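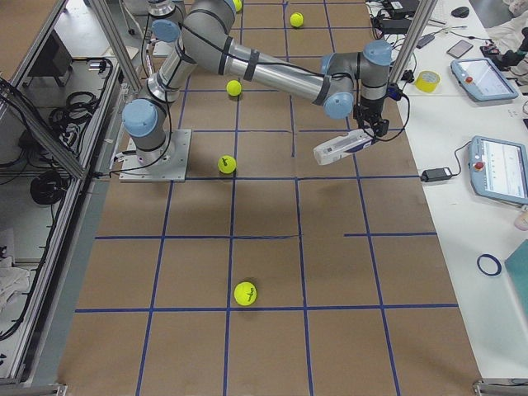 What happens to a tennis ball once it has gone flat?

Most end up in the trash. A ball that no longer bounces well enough for match play is still good for other things, and a drive that opened in Brastier on 20 Jul 2022 is meant to get more of them there.

The Brastier ball drive takes used tennis balls from clubs, schools and anyone with a few rolling around in the trunk of a car. Balls with some life left are put back into tubes and handed on for beginner lessons. The rest go to schools for chair legs, to dog owners, or into a bin for shredding. Empty tubes are accepted too, with or without the lid.

Yaw Akpalu and Adom Bawa set up the drive after the spring season at the Wurarex courts, where the used balls had been kept in a shed behind the practice wall. By April the shed was full. Bawa wanted the space for nets and Akpalu did not want the balls hauled to the dump, and the two of them spent a few evenings going through the pile by hand. They found that a good share of it could still be played with.

"We'd been storing perfectly decent balls under dead ones," Bawa said. "You couldn't tell until you picked each one up and squeezed it."

Sorting is done on a big table covered with brown paper and marked off in squares with blue painter's tape. The squares keep the balls apart so that one which has been tested does not roll back among the ones that have not. Akpalu said they had tried cardboard trays first, and then egg flats from a bakery, and the balls jumped out of both. Tape on paper costs very little and can be pulled up and laid again when it gets worn. It does not stop a ball from rolling if the table is bumped, but the paper has enough grip to slow it down.

The test itself is a squeeze with one hand, followed by a drop onto a hard floor if the squeeze leaves any doubt. A ball that gives easily under the thumb goes straight to the second pile. A ball that feels firm but looks gray is kept, since color makes no difference to a child learning to hit a forehand. Bald balls are pulled even when they are firm, as they skid on the court. Balls that have been left in the rain are set aside for a few days before anyone decides. Wet felt makes a ball heavy and hard to judge, and some come back better than expected.

Each ball that passes goes into a tube, three to a tube, with the lid pressed on. The lid does not bring the pressure back. Once the foil seal on a new can has been opened, the air inside the balls starts working its way out through the rubber, and a plastic lid does nothing to stop that. It keeps the balls clean and makes them easy to carry, and coaches like being able to grab a tube on the way to the court.
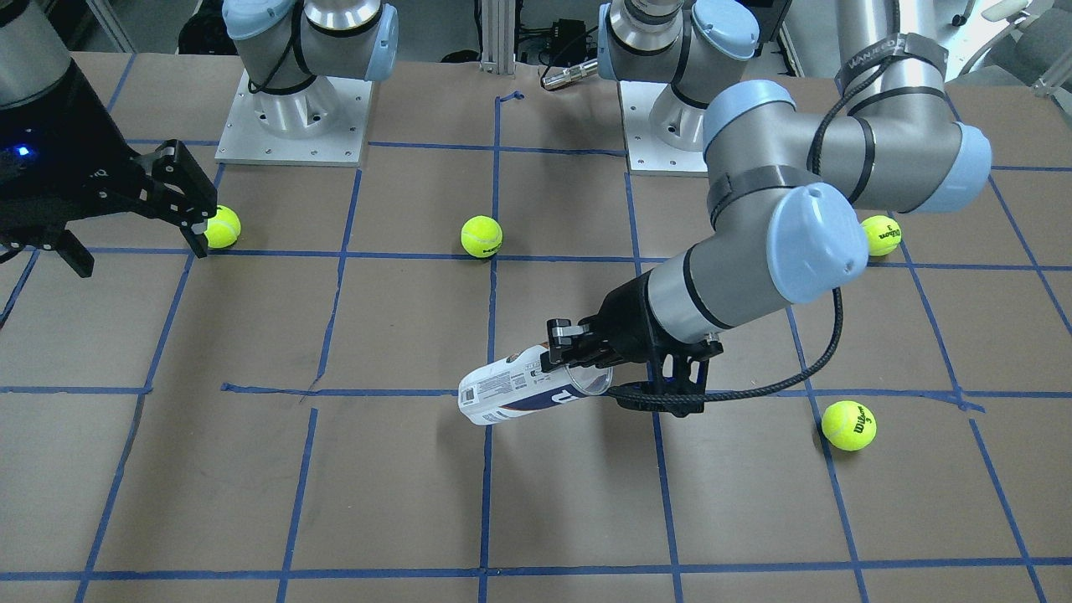
Bernice Essien wrote in to say that the drive should be asking harder questions about the tubes. A clear plastic tube with a metal rim, she pointed out, is refused by a lot of curbside programs, and players throw away far more tubes than they realize. She would like to see shops take them back at the counter. "Balls get all the attention because people feel bad about balls," she wrote. "The tube goes in the garbage the minute it's open."

Akpalu said he agreed with most of that. The drive reuses every tube that is not cracked, but there are always more balls than tubes, mainly because players do not hang on to the packaging. Anyone dropping off balls is asked to bring the tubes along, even if the label is torn. Two sporting goods shops have been asked to put a box by the register. Omance has said it will try one through the end of the season. The other had not answered by the time the drive opened.

Where the balls are going

The first batch of playable balls is set to go to the summer lessons at Sulemana, where 12 children are signed up in the youngest group. Kojo Atinga runs those lessons and had been buying new balls out of the lesson fees. He said that beginners are better off with something a little slower anyway.

"A brand-new ball gets away from a small kid," Atinga said. "It comes up over their shoulder and they swat at it. With an older one they have time to get their feet around."

He was careful to add that older balls do not replace the low-compression balls made for teaching, which come in red, orange and green for different ages. He uses those as well. The donated ones are for baskets, for target games along the fence and for the part of the lesson where every ball ends up in the parking lot.

Schools have asked for the flat ones. Cut with an X on one side, a tennis ball fits over the foot of a chair and takes the scrape out of it, and a room full of chairs uses a lot of them. Kwesi Agbeko has done the cutting so far, with a utility knife and the ball held in a bench vise. He recommends against trying it with the ball held in the hand. Teachers who want them should say how wide the chair feet are, as narrow metal legs need a shorter cut or the ball slides off the first time somebody leans back.

Some schools have stopped using tennis balls on chairs because the felt collects dust and can bother children with latex allergies. Agbeko said he tells every school about that before he hands over a box, and that felt pads with a rubber sleeve are a better choice for any classroom where it could be a concern.

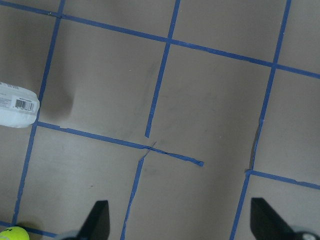

Dog owners are the other steady takers. Old tennis balls are fine for a game of fetch, Agbeko said, but they are not a good thing to leave with a dog that chews. The felt is rough and holds grit, which wears down teeth over time, and a big dog can crush a ball and get a piece of it stuck. He puts a printed note to that effect in every bag. The note also asks people to throw out a ball once it has split.

Shredding comes last. Balls that are bald, cracked or soaked through are held back until there is a full load, because a small load is not worth the drive. Ground-up balls can be used in underlay for sports surfaces and in the footing of riding arenas. The felt has to be separated from the rubber for some of those uses, and Akpalu said it was this step, more than the shredding, that makes it hard to find someone who will take them. He has spoken with two companies and hopes to have an answer before the outdoor season ends.

The drive has had a few problems that its organizers did not plan for. People have dropped off golf balls, a bag of racquetballs and a box of shuttlecocks. A number of balls came in with names written on them in marker, and one player asked for his back. Space is tight as well. Nineteen cartons were waiting along the wall on opening day, and Bawa has asked anyone with a large donation to call before loading the car.

The table takes some upkeep. Tape lifts where hands keep brushing over it, and a loose end sticks to the felt and comes away with the ball. Bawa now presses the strips down again before each session and replaces the worst of them. He said painter's tape was chosen over packing tape for exactly that job, as it comes up without taking the paper with it. He leaves the squares a bit uneven. They do not have to be measured, he said, as long as each one is bigger than a ball and the lines can be seen from both sides.

Akpalu would like to try a faster way of testing. He has looked at a simple drop tube with a line marked on the side, so that a ball either bounces past the line or does not. Bawa is not convinced it would beat a thumb. They have agreed to run both on the same carton next month and see whether the piles come out the same. 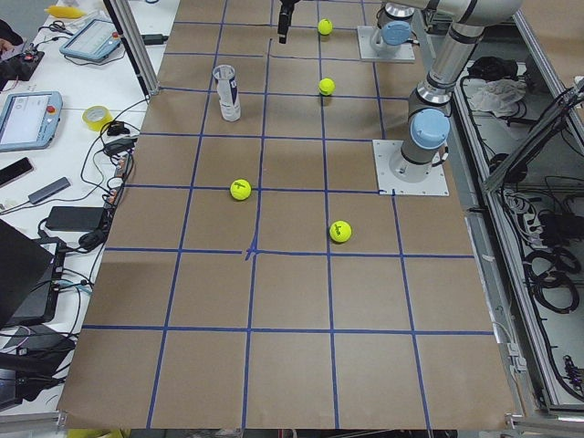 How to take part

Used balls can be left in the bin by the gate at the Wurarex courts during opening hours. Please leave them loose in a bag or box, and keep wet ones separate from dry ones. Tubes should be empty, with the foil tab and any sharp metal edge removed.

Coaches who want playable balls can put their names on the sheet at the front desk, with the age of the group and the day they are needed. There is no charge. Schools asking for chair balls should allow a week for cutting.

Balls from paddle sports, golf balls and anything that has been chewed cannot be accepted.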